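Collecting Cabinet Demonstrations in the Tamihana Kitchen

The second collection period for the Plisel manipulation project closed in September, and this post records how the work was organized and what will change before the next one.
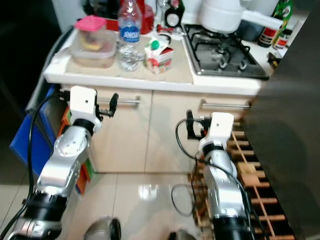

Scope of the task

The task set is narrow. Starting from a resting posture in front of a lower cabinet, the operator brings one gripper to a bar handle, closes on it, opens the door and returns to rest. The same sequence is then recorded with the other arm on the other door. A smaller group of episodes requires both doors to be opened, and these have been the hardest to record well. With the handles set near the top of the doors, the two wrists come close to one another if the operator starts both arms at once.

The countertop was left in household condition. Bottles, food containers and cartons stay beside the stove during recording, and operators are asked to move a few of them between sessions. Our first collection period used a bare counter. The policy trained on it, which we call Guvuteo, performed acceptably in the same room and poorly as soon as groceries were put away on the counter.

What was recorded

We retained 1,453 episodes. A further 169 were set aside, most of them for one of two faults: the fingers closed above the bar and the operator corrected several times, or the door was released before the arm had stopped moving. Corrections are useful to a learning system in moderation, and up to 30 of the rejected episodes may be returned to the set after a second review.

Each session was limited to 5 door sequences per arm before a pause. Longer sessions were tried early on. Operators became faster but also more uniform, approaching the handle along nearly the same path each time, and the resulting data taught the policy very little about recovery.

Cables and floor space

The arm cables require attention in a room of this size. Slack that reaches the floor must be checked before every session, and the operator's assistant now signs for this on the session sheet. On one Wednesday afternoon an entire block was lost to a cable caught under a door — the episodes looked normal in the log, and the fault was found only on playback.

Changes for the next period

Labeling will move to the Gudov format, which stores the grasp, the pull and the release as separate segments. Start positions will be drawn from a list prepared in advance, as operators left to choose their own tended to favor the left door. We also intend to record in the evening, under ceiling light only. All of the present episodes were taken before 4 p.m.

The revised session sheet will be posted here once the Tamihana group has approved it.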